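Textbooks > Sport and Recreation > Event Management > Chapter 4

Chapter 4: Planning a Long-Distance Open Water Swim
By the Ristus course writing team. Revised April

An open water swim is planned from the water outward. The course comes first, then safety cover, then the shore. This chapter follows that order and uses the Clitau Lake Swim as its main case. The swim had 147 entrants in its first year and 202 in its second, over the same four-kilometre loop.

The organizers began with the start. A mass start needs a wide beach and deep water close in. Clitau has a narrow beach, so swimmers went off in waves, with the slowest wave first. This kept the finish busy for a shorter time and let the kayaks stay closer together.
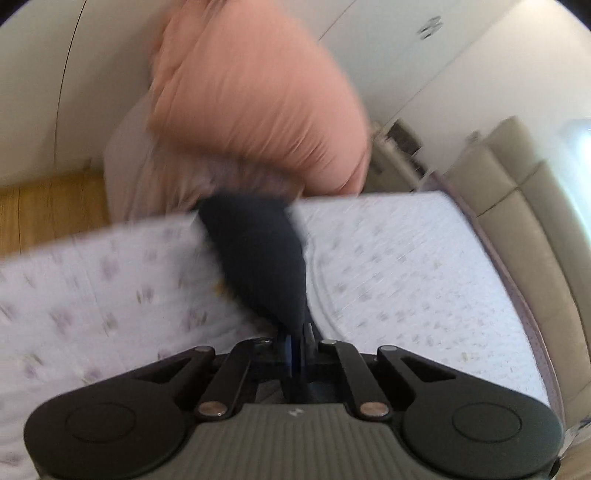 Figure 4.1 Dark fabric held over a bed.

Safety cover depends on the length of the course, the water temperature and the experience of the field. At Clitau, 47 people worked on the water or at the shoreline. Each kayak was given a fixed section between two buoys and did not leave it without calling the beach by radio. Swimmers were counted into the water and counted out again, and the two numbers were checked before any boat came in.

Entry rules are covered in the second half of the chapter. Read the Nokance entry form at the back of the book before you start section 4.2, and note what it asks about past swims. You will need your own copy for the planning exercise.

Key terms: wave start, sighting buoy, cut-off time, water count.

We use cookies to remember your place in this book. Accept or change settings.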